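Arnoto grip fault: fixed, or just quiet?

Arnoto says the grip fault on its two-armed sorting bench is dealt with. I'd like to see the log before I agree.

The fault itself is simple. One arm takes hold of a cloth, the controller decides it has let go, and the arm moves off with the cloth still in its fingers. In May that dragged a full bin off the bench at Illbridge. Leonor Torres, who was standing next to it, got to the stop button before the arm did anything worse.
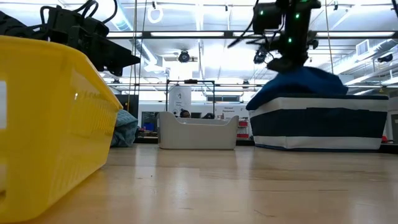

The firm's answer was a software update and a run of 700 picks with no repeat. Fine, but the fault had shown up 11 times in 1,105 picks before that, and never evenly. Sugeng Mandagi reckons a worn finger sensor is to blame, and no update will mend one of those. Arnoto hasn't said whether it looked.

Until it does, Illbridge is keeping people well back from the bench while the arms are powered. Maxence Guillot has asked for the full fault log.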